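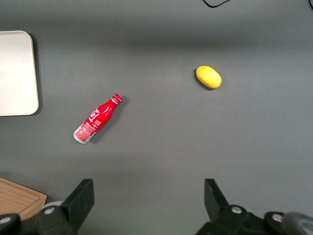 Search this site Enter keywords Go

Reading time: 2 min

Print this page | E-mail this page

April, late, kitchen

Bookkeeping day again. Said I'd do it in one go this time and of course did not. Started before seven, coffee, Drulix open, the shoebox of receipts tipped out on the bed. First job was the bank reconciliation for March and it was off straight away. 3130 dollars. Not a small number. Felt sick for a bit.

Went down the list twice. Everything ticked. Feed, diesel, vet, the fence posts from Shetty, all there. Opening balance right. Closing balance right on the statement, wrong on the screen. Made toast. Came back, still wrong.

Rang Satish at Drundura, he picked up which was decent of him that early. He asked had I typed anything in by hand while the feed was down in Febuary. Yes. I had. Typed in the Horkside hay payment myself, then the import brought it in a second time with a different reference, so it never flagged as a duplicate. Two payments, same hay. Deleted mine, kept the bank's one. Balanced to the cent. I could have kissed the screen.

Note to self – when the feed is down, WAIT. Or write it on paper and put it in the shoebox. No typing.

Then the coding. 29 lines sitting in "uncategorized," mostly mine, a few Kedir's from when he had the farm card. He writes nothing on the receipts. One just says "parts." Parts of what?? Texted him, he says water pump, so repairs and maintenance it is. Have asked him to write the job on the back with a pen. He sent a thumbs up. We'll see.

Adi came by mid morning for her invoice, the shearing one. I hadn't paid it. It was in the wrong folder under paid, because I'd dragged it there when I opened it. Paid it while she stood there, very embarassing. She was nice about it, had a scone, talked about her sister's new place for half an hour. Need a proper unpaid folder. Or just enter bills the day they come in like Ruairi keeps telling me.

Ruairi wants the quarter figures by the end of the month, and the mileage log. The mileage log is a problem. Stops dead halfway through February. Can get some of it back from the diesel receipts and the stock sale dates on the calendar, the rest I'll have to leave out.

Backed up to the blue stick and to the other laptop. Stellan's old laptop takes forever but it did finish.

Still to do – wages for the casuals, sales tax codes on the secondhand trailer (ask Ruairi, don't guess), scan the Shetty receipts before they fade.

Rain on the roof now. Dog wants out. Bed after that.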